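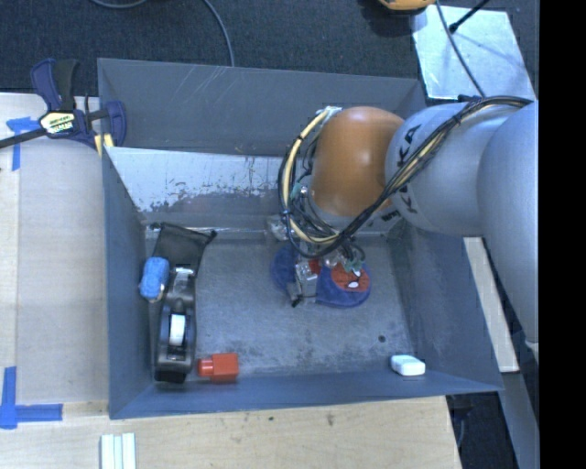
Figura 1. El brazo dentro del cajón gris, con la pinza sobre el objeto azul de la cara roja.

¿Puede una máquina recoger el cuarto de los niños?
Memoria del proyecto de segundo cuatrimestre, grupo Skurimen
Entregada el 27 de octubre de 2026

1. De dónde sale la pregunta

En todas las casas hay un cajón donde acaba lo que no tiene sitio. En las tiendas también: debajo del mostrador, al lado de la caja, donde caen la cinta adhesiva, las devoluciones y lo que se deja un cliente. Vaciar ese cajón y repartir las cosas es una tarea aburridísima para una persona y, como hemos aprendido este curso, dificilísima para un robot. Queríamos saber cuánto falta para que nos la quite de encima.

Partimos de dos lugares reales. Uno es Stilia, una tienda de papelería y regalos que nos dejó observar cómo ordenan el almacén al cerrar. El otro es Mollel, una ludoteca de barrio donde se recogen juguetes varias veces al día y donde nos recibieron con muchísima paciencia.

2. Qué hace difícil un cajón revuelto

Un brazo industrial repite un movimiento miles de veces sin cansarse, siempre que la pieza esté donde debe. En un cajón nada está donde debe. En la figura 1 hay un portacintas negro y alargado, una bolsita de malla negra, algo azul con textura de esponja y un objeto blando azul oscuro con una cara al estilo de Spider-Man, y cada uno pide un agarre distinto. El portacintas es rígido y tiene una zona transparente y brillante, justo el tipo de superficie que confunde a muchas cámaras de profundidad. La malla se pliega. Lo blando cede, así que el programa debe decidir cuánto apretar.

Luego están las paredes. Los objetos pegados al borde dejan poco sitio para meter los dedos, y el brazo tiene que llegar hasta ellos sin arrastrar sus propios cables ni golpear el cajón. A nosotros esta parte nos pareció la más bonita del problema — una persona la resuelve inclinando la muñeca sin pensarlo.

3. Lo que probamos

Escribimos un planificador de agarres al que llamamos Brurkanine y lo ejecutamos en simulación con 4.000 intentos. Usamos 220 modelos de objetos: reservamos 20 para la prueba final y entrenamos con los otros 200. Cada intento terminaba cuando el objeto quedaba fuera del cajón o cuando se agotaba el tiempo.

Con bloques y cajas pequeñas el planificador va muy bien, y verlo elegir solo la cara buena fue el mejor momento del curso. Con objetos blandos agarra a menudo, pero a veces se lleva 2 cosas a la vez. Con las mallas falla mucho, sobre todo si están arrugadas contra una esquina. Añadir un empujón lateral antes de cerrar la pinza ayudó bastante, y nos gustaría estudiarlo mejor en noviembre, con más esquinas y menos prisa.

4. Entonces, ¿ya pueden?

Para el almacén de Stilia diríamos que casi. Los artículos se repiten, se conocen las medidas y una persona puede ocuparse de los que el robot deje atrás. En Mollel lo vemos más lejos: cada tarde aparece un juguete nuevo, hay niños cerca (lo que obliga a moverse despacio) y recoger incluye saber de quién es cada cosa — información que ninguna cámara ve en el objeto.

Aun así acabamos con más ganas que al empezar. Sacar un objeto cualquiera de un montón parecía un detalle menor del proyecto y ha terminado ocupando casi todo el cuatrimestre.

5. Pendiente

Comparar la pinza de dedos con una ventosa en superficies lisas. Medir por separado los fallos de visión y los de agarre, que en nuestras tablas van juntos. Repetir la prueba final con objetos escogidos por el personal de la ludoteca.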